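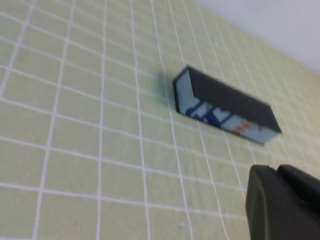
新人歌单这种东西,现在还有人靠它找歌听吗?

发布:低音不够低 10月
回复 6 评论 53

低音不够低:
Ratari 这个月的新人歌单又换了客座选曲人,我从头听到尾,能记住的只有 Gelent 那首。剩下的都差不多,前奏铺半天合成器,人声泡在混响里,副歌还没来就淡出了。介绍文字倒是每首都写“今年最值得关注”。同一份歌单里怎么可能首首都最值得关注?我怀疑选曲人自己都没听完。

半夜换弦:
Gelent 那首我也觉得好,不过你说没听完有点过了。选曲人起码把 Hrubý 放在开头,那首七分钟,没有副歌,要是光图省事谁会放这个。

低音不够低:
放开头不等于听过。Hrubý 上个月刚签了 Doturness,这个月就排第一,巧不巧?

卖唱片的小摊:
楼主有证据吗?Doturness 是个小厂牌,我进过他们的货,一次就两箱,发行资料还是手写的。说他们花钱买位置,我是不太信。

低音不够低:
没证据,所以我说的是巧不巧。不一定是给钱,熟人之间打个招呼也算。页面上一句“选曲理由”都找不到,以前至少每首还写两行。
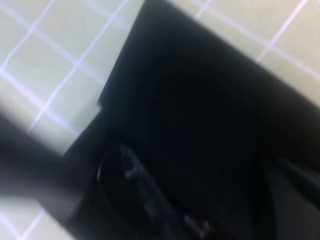
而且投稿规则也改了,原来谁都能传小样,现在要先有“推荐人”。没演过几场的新人上哪儿找推荐人?这还叫新人歌单?

鼓手不迟到:
推荐人那条我投过,填的是我们排练房老板,照样收了。收了之后没下文,连封拒信都没有。所以门槛高不高我说不好,反正有没有人听是个问号。

半夜换弦:
没下文也可能是投的人太多。我还是那句话,我在这歌单里找到过两个现在还在听的乐队,够了。你们指望一份免费歌单多公正?

低音不够低:
不指望公正,指望它把关系写清楚。谁签了谁、谁推荐的谁,标一行字很难吗?下个月我还会听,听完再来骂。

卖唱片的小摊:
那顺便把 Gelent 的现场版也听了,比录音室版慢,鼓好很多。

分享 7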